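The Good Scissors

My aunt Esko Koskela (yes, it's a man's name, she was meant to be a boy and my grandfather had already told the whole pub) left me her alterations shop on Istesgate, along with the good scissors and a coat that belonged to Lauri Sjöberg.

The coat was the problem. It was hanging behind the door with a ticket pinned to the collar, and the ticket said December, lining, PAID, in her big cross capitals. It didn't say which December. I'd been in the shop maybe an hour, I was still working out which key did the toilet, and in he walks. Eighty if he was a day, grey moustache, hat in both hands.

"Is it ready?" he says.

Well, what would you have said? I told him to come back on the sixth. I have never lined a coat in my life. I do payroll for Rissanen, the tile people, and the last thing I sewed was a felt owl in grade 5.

So I took it home on the Ridance bus in a garbage bag and spread it out on the kitchen table, and when I opened up the old lining there was a letter in it. Of course there was! Flat against the wool, one fold, gone the colour of weak tea. It was from my aunt. I read the first line, which was just his name and a comma, and then I put the kettle on and stood there looking at the backyard for a good long while.

I didn't read the rest. I'd like a bit of credit for that, because I'm the sort of person who reads other people's postcards in the mailroom.

What I did instead was ring my daughter, who is in her second year of surgery training and is the only one in this family who can sew anything to anything. She wouldn't come over (she was on nights) but she said a stitch is a stitch, Mum, tie each one off on its own and if one goes the rest will hold.
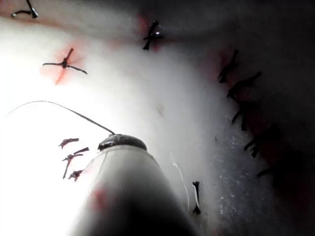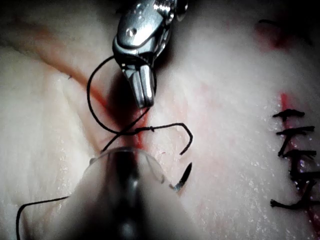 Black thread on the pale stuff, every knot on its own with its tails left short.

I did the lining her way. It took me four evenings and most of a bottle of Bonon, which is a sort of cherry thing my aunt kept under the till, and there must have been more knots in that coat than in a fishing net. You could feel them through the satin if you ran your hand down the back. I put the letter in where I'd found it, and I left that one seam a bit loose at the bottom, so a finger could get in if it wanted to.

He came on the sixth, right when I opened. He tried it on in front of the long mirror and did up all the buttons, even though it was warm enough out for short sleeves. Then he put his hand inside, down low on the left, and kept it there.

"She always said she'd get around to it," he said.

I asked if he wanted it wrapped. He said no, he'd wear it. He asked what he owed me and I showed him the ticket, PAID, and he looked at her writing a lot longer than it takes to read four letters.

I've still got the ticket. I told him I needed it for the books.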